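Move-in walkthrough for the Szulc Street apartment, with my notes
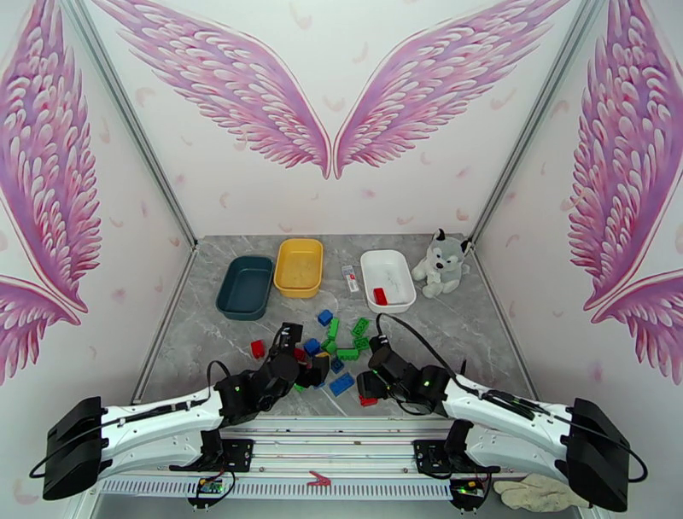
Before you start

I did this one in September with my flashlight, a phone charger (best outlet tester there is!) and a roll of blue tape. Give yourself a couple of hours. Dorota Adamczyk from the rental office came along for the first part and initialed things as we went, which I'd really recommend if yours will do it.

ENTRY AND HALL

Front door closes and latches without a shove - OK
Deadbolt turns smoothly - OK, though you do have to lift the handle a tiny bit
Peephole clear - No. Somebody painted over it. Dorota wrote it down.
Smoke alarm sounds when tested - OK, and very loud, sorry to the neighbors
Carbon monoxide alarm present - Not at first! There was a bracket with nothing on it. Wojciech Pawlak brought one up the same afternoon. Check the date printed on the back, because the first one he handed me had expired and he had to go back down for another.

KITCHEN

All burners light - OK, the back left one takes 4 clicks
Oven gets to temperature - OK. I used my own thermometer and it read a little low.
Range hood pulls air - Weak. Hold a square of toilet paper up to it; mine stuck for a second and then floated down into the sink.
Outlets near the sink trip when you push the test button - One did, one didn't. Marked URGENT in red pen.
Under the sink dry - OK, but there's an old stain, so I took a picture and put tape next to it
Fridge seal - OK

BATHROOM

Toilet doesn't rock - It rocks. Not a lot, but I sat there and swayed.
Fan works - OK
Hot water not scalding - Came out well over what I'd want with a kid in the house. Lech Nowicki turned the heater down while I ran the tap and we went back and forth yelling numbers through the wall.
Grab bar solid - n/a, there isn't one
Caulk around tub - Gappy by the faucet end

BEDROOMS

Windows open, stay open, and lock - Two out of three. The small bedroom one drops like a guillotine, so please prop it until it's fixed!!
Window big enough to climb out of - OK in both rooms
Closet rod holds weight - I hung on it. It held.
Heat comes on - OK. I set it to 70 and the radiators were warm before I'd finished the closets.

STAIRS AND BASEMENT

Handrail tight - Loose at the bottom bracket
Lights on every landing - One out on the second floor
Storage locker number matches lease - Lease says 6, the key opens 2. Iwona Kurek in the office is sorting that out.
Breaker panel labeled - Sort of. "Misc" is on there three times.

Still open when I signed: kitchen outlet, toilet, small bedroom window, handrail, landing light, peephole, caulk, locker key. I kept a copy and emailed the same list to Dorota that night.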